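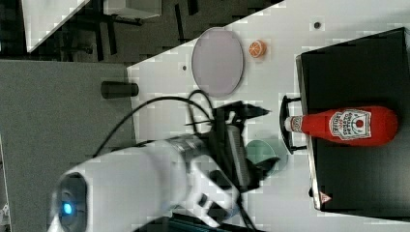

A plate, a red bottle and a white tabletop.

Converting the talking book shelf, part three: chapter marks

I have had four emails since part two asking when I would get to chapter marks, three of them from Torquil Ritchie. The short answer is that the ripping took a fortnight and the chapter marks have taken since September.

For those starting at this post, the collection is my late aunt's. She bought audiobooks on compact disc from the early nineties on, mostly crime, with a long run of family sagas and one shelf of devotional material that I have left for last. There are 105 titles on 532 discs. Part one dealt with the drive and the ripping software, part two with cleaning scratched discs. Everything is now on the server as lossless files, one folder per disc, and none of it is pleasant to listen to in that state.

The trouble is that a disc track is not a chapter. Publishers cut tracks for the convenience of people who turned the car off mid-sentence and wanted to find their place again. Some cut every three minutes to the second. Some cut at a paragraph break near the three-minute point, and one imprint in the collection, Prullmont, cut at exactly 99 tracks per disc regardless of the text. A Prullmont disc will break in the middle of a word. Played on the original equipment you would never hear it. Played as separate compressed files on a phone, there is a small click at each join.

So the first job is joining. Join before you encode, never after. Lossless files can be concatenated with no gap because the sample counts line up on sector boundaries. Once you have encoded to a lossy format each file carries its own padding at the front and back, and some players honour the header that says to skip it and some don't. I use a plain script that reads the folder in order, joins everything to one long file per title, and writes out a text file of the original track offsets. Keep the offsets. I threw them away for the first six titles and had to go back.

The second job is removing disc announcements. "This is the end of disc four. Please continue with disc five." These are nearly always preceded by at least two seconds of silence and followed by the end of the disc, so they are easy to find. The openings are harder. Some repeat the last sentence of the previous disc as a courtesy to the listener, and the repeat is a copy of the same recording, which means a cross-correlation will find it. Elias Boutros wrote the matching routine and it caught every repeat but two. Both of those were on Falholm titles, where the narrator had been brought back to read the line again.

The third job is the chapters themselves. My approach is silence detection with a floor of -45 dB and a minimum length of 2.2 seconds, which gives a list of candidates. On a modern studio recording that list is short and mostly right. On anything transferred from cassette masters the hiss sits above the floor and you get no candidates at all. For those I raise the floor to -36 dB and put up with false positives. Narrators who pause for effect are a nuisance here. The reader on the Dusero series leaves close to three seconds before every revelation, and there is a revelation every few pages.

After that I listen to four seconds following each candidate and accept or reject it. I tried automating this step with speech recognition, searching for the word "chapter" and a number. It works well until you reach a book with named chapters, or one in which a character is writing a book. There were 3278 candidates over the whole collection and I have now been through all of them by ear, at the kitchen table, most evenings. A keyboard with large arrow keys helps.

Encoding is the quick part. I settled on mono at 64 kbit/s AAC for speech, in an M4B container with the chapter list embedded. Greer Paterson asked in the comments why not Opus, which would sound as good at half the rate. It would, but the old player my mother uses doesn't read it, and storage is cheap. Three titles are full-cast productions with music and I left those in stereo at 128.

On tags: put the narrator in the composer field. It's wrong, but most audiobook programs look there. Put the series in the grouping field and the series number at the front of the sort title, padded to two digits, or book 10 will file itself ahead of book 2. Fuentealba, the library program I'm using, ignores grouping and reads series from the folder name, so I do both.

Still outstanding are 15 titles. Eleven are the devotional shelf. Two have a disc missing, and Precious Mtshali thinks she has seen one of them at a book fair and will check. The other two are abridgements labelled as complete, which I only noticed when the running time came out under five hours for a 600-page novel. I haven't decided whether to keep them.

Sheena Moffat has asked for the script. I'll post it once I have taken my own folder paths out of it, likely on Tuesday. Part four will cover cover art, including what to do about a square scan of a slipcase that was never square.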